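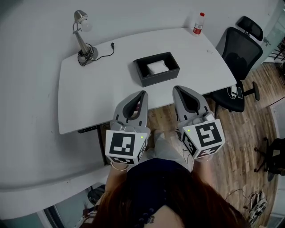

Projects > Ketis > Progress reports > February

Cloth folding is moving, and I'm very happy to say so! We recorded 127 folds with the hand-held grippers this month, all at an ordinary desk, and the arm trained on them now finishes 93 of them in our replay test. Small cloths that go into a tray are the best of the lot.

Can it do a household's laundry yet? No. Shirts still beat it (we tried 12 and got five), and a bunched-up towel can stall it for minutes. But in autumn it couldn't find a corner at all, so the team is pretty thrilled.

Nayara Dantas has started on the shop-floor half with Teixeira, where the chore is wiping down and restocking a counter. Wiping goes well, restocking is slow. Next month we add sleeves, and we'd like to keep the second desk through spring if the budget allows it.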